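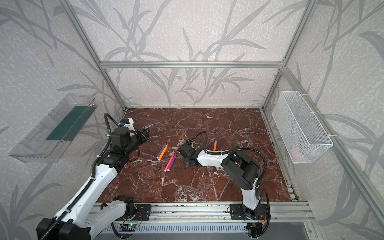 Markers out on the marble top.

Sobia Memon @sobiamemon
Going through the felt tips before I order more. The Plullent drawer holds 48 and I only trust 31 of them.

2/ Purple and orange go first in our house. The frosted caps all look alike, so I go by the barrel and leave the caps for last.

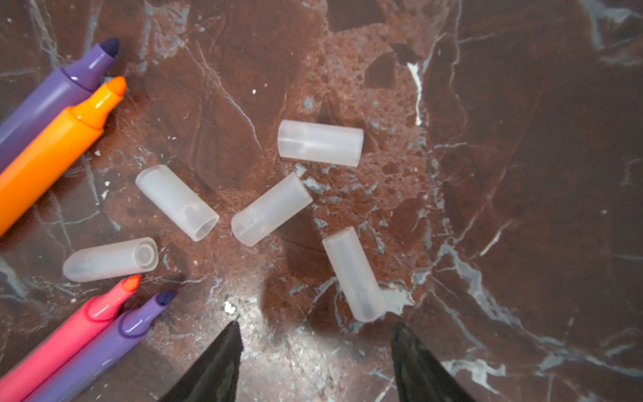
Any tip that has gone fuzzy gets one line on scrap paper. If it skips, I set it aside for the Kakakhel school box, where they use them for rubbings.

3/ Reds and pinks are hard to tell apart by the barrel. I scribble each one on an index card and keep the card in the drawer.

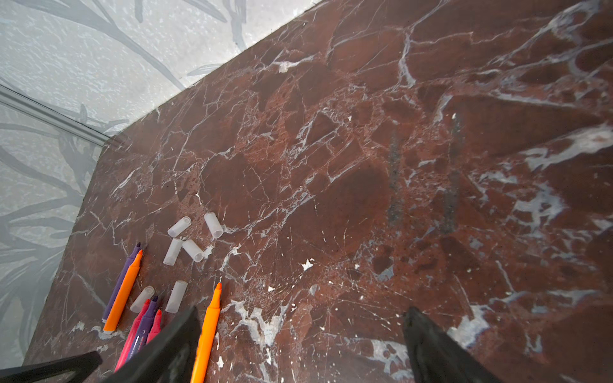

4/ Storage
Flat, never standing up. I used a Jostel cup until March and lost nearly a whole set. Now it's 2 trays from the shop in Zondembridge.
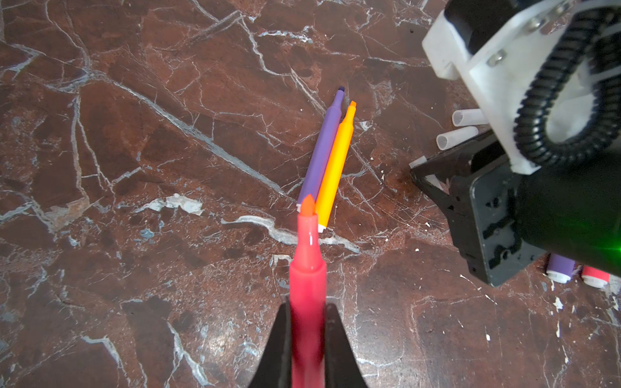 Pinkish red, chisel tip, with purple and orange behind it.

5/ Blues and greens tomorrow.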